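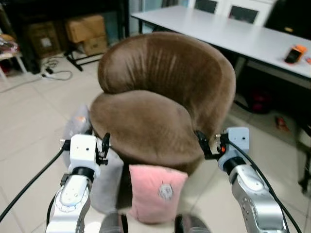

# soft-seating-notes

Notes + tables for the soft furnishings part of the Whitlock rooms. Chairs, cushions, covers, bags of stuff that belongs with the chairs. Started as a text file on my desktop, now it's here so Tsion can edit it without emailing me.

Maintained by Bontu Teshome. Tsion Woldegiorgis does the cushion table and most of the fabric notes. If something's wrong in `care.md`, ask her first.

Last big cleanup: August. Small edits since then, see the log at the bottom.

## What's in here

```
soft-seating-notes/
 README.md
 items.csv one row per thing
 cushions.csv cushions only, more columns
 care.md cleaning, brushing, drying
 words.md what we call stuff
 old/ do not edit, do not delete
```

`items.csv` has 964 rows. 600 of those are cushions or cushion covers. Rest is chairs, stools, throws, two bench pads, and a pile of rows marked `misc` that I keep meaning to split up.

## Why bother

We kept losing track of which cushion goes with which chair. Somebody tidies a room, cushions get stacked, chair goes back to the wall, and next week the chair has a different cushion and the one it came with is in a bag in the hall closet. Multiply by every room.

So: one row per item, plain words, a place to say where it lives and what it goes with. No valuation, no insurance numbers. Pevach has a separate sheet for that and I don't have the password.

## Columns (items.csv)

| column | what goes in it | notes |
|---|---|---|
| `id` | letter + number | C = chair, K = cushion, T = throw, X = misc |
| `kind` | tub chair, stool, cushion, throw... | use the list in `words.md` |
| `color` | everyday word | "brown", not "espresso dusk" |
| `fabric` | velvet, cotton, wool, unknown | unknown is fine!! |
| `home` | room name | where it should be |
| `goes_with` | another id | blank if it's on its own |
| `wear` | 0 to 3 | see below |
| `note` | anything | keep it short |

## Extra columns (cushions.csv)

| column | what goes in it |
|---|---|
| `shape` | square, rectangle, round, bolster |
| `cover_off` | y / n / ? (does the cover come off) |
| `mark` | patch, print, button, none |
| `fill` | feather, foam, poly, ? |

On `mark`: this is the single most useful column for telling cushions apart. We have a lot of plain pink and a lot of plain grey. The pale pink rectangular one with the small round grey patch is easy to match back to its row. The plain light grey ones are not. If you're not sure whether a mark is sewn on or printed, write `patch?` and move on.

On `fill`: squeeze it. If you still don't know, `?`. Don't open a seam to find out (this happened).

## Color words

Short list on purpose.

- brown (covers chocolate through taupe, see below)
- grey, light grey
- pink, pale pink
- cream
- green
- blue, dark blue
- mustard
- other: say what in `note`

Velvet is a pain for this. Same chair reads chocolate brushed one way and taupe brushed the other. We just put `brown`. There were 14 rows where the same chair had been entered twice under two browns, merged now, old rows are in `old/`.

Grey in shadow: check it by the window before you write anything down. Tsion re-did most of the greys this way and a bunch moved from `grey` to `light grey`.

## Wear scale

0. like new
1. used, looks fine
2. needs something (brush, wash, stitch)
3. out of the room until fixed

Creases are NOT wear. Tub chairs in velvet get vertical creases down the inside of the back, that's how the fabric sits on a curve. Same with nap marks. Same with a few wrinkles on a fat seat cushion. Put a 1 and go on to the next one.

These count as wear:

- bald patches, shiny spots that won't brush out
- seam open, even a little
- stains you can see standing up
- seat that stays flat when you get up

## Tidying a tub chair

How we do it at Whitlock. Zumevcombe does it differently, they can keep their own file.

1. Loose cushions off, stand them on the floor against the front of the seat or next to the chair. Not on another chair. That's how they wander.
2. Any bags next to the chair: look inside before moving. Spare covers live in clear plastic bags and have been thrown out as trash more than once.
3. Hand down the gap between seat and back. Coins, pens, hair clips. Tray by the door.
4. Soft brush, top of the back downward, then the arms, then the seat. One direction only.
5. Plump the seat from both sides at once, palms in, push toward the middle. If you only do one side it goes lopsided and looks worse then before.
6. Check the ids against `goes_with`.
7. Cushions back. Biggest one first, the one with the patch facing out.

Leave the chair where it was. If it needs to move, two people, lift from under, never by the top of the back.

## Care, very short version

Full text in `care.md`.

- Velvet: brush dry. Damp cloth for spots, dab, don't rub. Let it dry all the way and brush again.
- Cotton covers: cold wash, zip closed, line dry. The pink ones fade in the dryer.
- Wool throws: shake outside. That's it.
- Anything with a patch: inside out before washing, or by hand.
- Unknown fabric: test the underside first, somewhere that doesnt show.

The Flilberg brush is fine for everything except the wool. The stiff one in the closet is for the door mats, please stop using it on chairs.

## Bags

Clear bags only. Some have a bit of colored tint at the top, doesn't matter, they're the same size. One chair per bag. Write the chair id on tape and stick it on the bag, marker straight on plastic rubs off.

Empty bags go back flat in the drawer. Please not stuffed behind chairs.

## Known problems

- `goes_with` is one way only. K rows point to C rows, C rows don't always point back. Will fix w/ a script someday.
- `fabric` has both "velvet" and "Velvet". Filter on lowercase.
- Some throws have cushion ids. Leave them, labels are already sewn in.
- `home` still says "back sitting room" for things now in the front one. Half updated. Ask.
- misc. See above.
- Opening `items.csv` in a spreadsheet turns a few ids into dates?? Import as text.

## Adding a row

Copy the last row, change everything, save, put your initials in the log. If the thing has no label yet, label first, row second. Cushion labels go inside the cover at the zip end, chair labels go under the seat cushion.

No new columns without asking. We had a `vibe` column for a while.

## Log

- merged the double browns (BT)
- greys rechecked by the window (TW)
- `mark` column added to cushions.csv (TW)
- tidying steps moved here from the closet door (BT)
- bag section, again (BT)
- removed `vibe` (TW)

## Todo

- [ ] split misc
- [ ] bench pads need their own kind in words.md
- [ ] more label tape
- [x] brush back from Zumevcombe
- [ ] ask Pevach for the old room list, the one from before the repaint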